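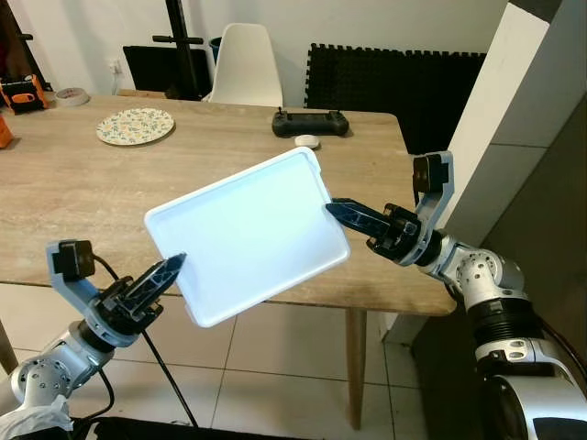

Rivera Dental Opens Second Office in Fustden, Adds Evening Hours for Gum Care

FUSTDEN, Sunday, March 27, 2022 - Rivera Dental has opened a second office in Fustden and is now taking new patients for cleanings, exams and gum disease treatment. The office joins the practice's first location in Vimthorpe.

The Fustden office has 26 staff members, including dentists, hygienists and front desk workers. It will stay open until 8 p.m. on Tuesdays and Thursdays. The evening appointments are set aside for gum care visits, which often take longer than a regular cleaning and can be hard to fit into a work day.

Gum disease usually starts with plaque left along the gum line. Early signs include gums that bleed during brushing, swelling, and bad breath that does not go away. In the early stage it can often be reversed with a professional cleaning and better care at home. If it is left alone, it can damage the bone that holds the teeth in place. Many people have no pain until the disease is well along, and they may not ask about it at a checkup.

Rivera Dental measures the gums of every adult patient at the first visit. A hygienist checks the depth of the space between the gum and each tooth and goes over the numbers with the patient before any treatment is planned. Patients who need a deep cleaning are given a written cost estimate. The work is normally split into 2 visits, one for each side of the mouth, with a follow-up check several weeks later.

Last year the Vimthorpe office saw 581 patients for gum treatment. A number of them drove in from Fustden and Nandenau, and the practice began looking for a second space closer to both towns. The new office is on the ground floor, with step-free entry from the parking lot and street parking on the north side of the building.

The practice has also put together a free home care guide for patients with sore or bleeding gums. It covers brushing, cleaning between the teeth, how to store a night guard, and soft foods to keep on hand after a deep cleaning. The first 600 printed copies are at the front desks in both offices, and patients can ask for one by mail.

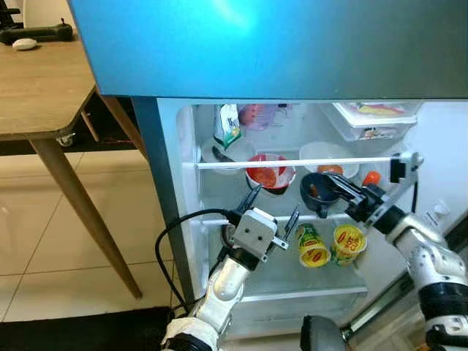 Food on the shelves of an open refrigerator.

The guide suggests yogurt, eggs, soup that has been left to cool, and well-cooked vegetables for the first day or two. Nuts, chips and spicy food are best put off until the gums feel normal again. Patients should follow the instructions they are given at their own visit if these differ from the guide.

Rivera Dental will hold an open house at the Fustden office in June. Visitors can tour the treatment rooms and sign up for a first exam. No appointment is needed for the open house, and children are welcome.

Current Vimthorpe patients may move their care to Fustden at no charge. Records and X-rays are shared between the two offices, so no transfer form is required. Appointments already booked in Vimthorpe will stay as they are unless the patient asks for a change.

About Rivera Dental
Rivera Dental provides general and gum care for adults and children in Vimthorpe, Fustden and Nandenau. New patients can book by phone or at the front desk of either office.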